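Trallivix Linen Service: A Gallery From a Skeptic

March 14, 2023
Words and pictures by Chathurika Sarkar

142 shares | 5 comments

Trallivix sells a laundry-handling service to small hotels and guesthouses. You don't buy the robot. You pay $115 a day, the company brings it, sets it up and takes it away again, and the sales sheet says it will "handle flat linen and mixed cloth with minimal staff input." I have read a lot of sales sheets. Minimal is a word I'd like to see a number next to, and there isn't one anywhere in the packet.

Chaiwat Inthanon from the Trallivix field office set up the visit and answered most of what I asked. Heltwood, the distributor, did not return my two emails. I paid for my own lunch and Trallivix did not see this page before it went up.

A big piece of cloth is the hard part for any machine like this. It has no fixed shape and it hangs differently every time you pick it up. Two arms, each pinching the bottom edge, is the approach the company has gone with. My worry is what a tight pinch does to good cotton over a few hundred rounds, and the packet has nothing on wear.

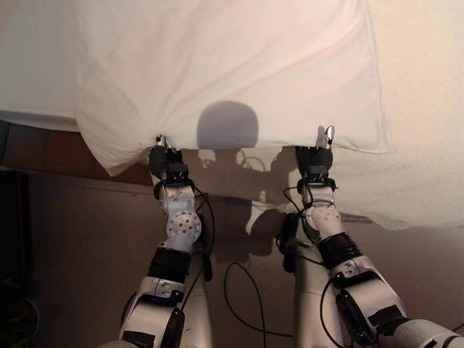 Can you rent it for less than a full day?
The shortest booking is one day at the full $115, and setup time comes out of that day.

So a place with a light load pays the same as a place with a heavy one. Inthanon told me half-day pricing is "being looked at" for April. I'd wait and see it in writing. Prandwood, the other outfit I called, quotes by the piece, and I find that a lot easier to check against a bill.

The contract runs 19 pages. Page 2 says damaged linen is covered. A later page says it is covered only when the damage is reported before the robot leaves the building, and I don't know a housekeeper who opens up every folded sheet while a van is waiting outside. Ask for that line to be changed before you sign.

Then there's the hand. Trallivix makes a lot of its four fingers and thumb, and the brochure uses the word "human" on nearly every page. Dark soft-looking pads on the fingers, a metal tip on the thumb. Fine by me, but a hand that looks clever still has to sort one layer from the one under it, and seams and bound edges are where I'd expect trouble. I asked for a snag rate – how often it catches a thread or grabs two layers – and was told they don't publish one.
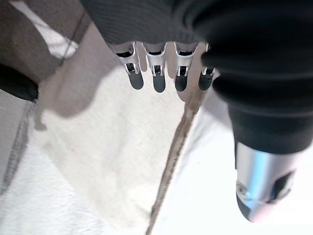 I also asked for a customer I could call. They gave me Somboon, a guesthouse with 111 beds, and the manager there was polite and fairly happy. She also said one of her staff stays close by the whole time it runs. That wage isn't in the Trallivix savings chart. Add it back in and the chart looks a good deal flatter.

I don't think the service is a con. I think it's priced like a finished product and sold on a demo. If they put out wear figures and a snag rate I'll go back and redo this page.

Comments (5)

marlowe_b
We had a quote from them last year and the damage clause was the same. They wouldn't budge on it.

Innkeeper Dot
I'd love one for the fitted sheets. Does it do fitted sheets??

Chathurika Sarkar
Dot – the packet only says "flat linen and mixed cloth." I'd get a straight answer on fitted before paying.

tk_linens
A bit harsh. Every machine in this trade needed a minder in the early years.

marlowe_b
Sure, but then put the minder in the price.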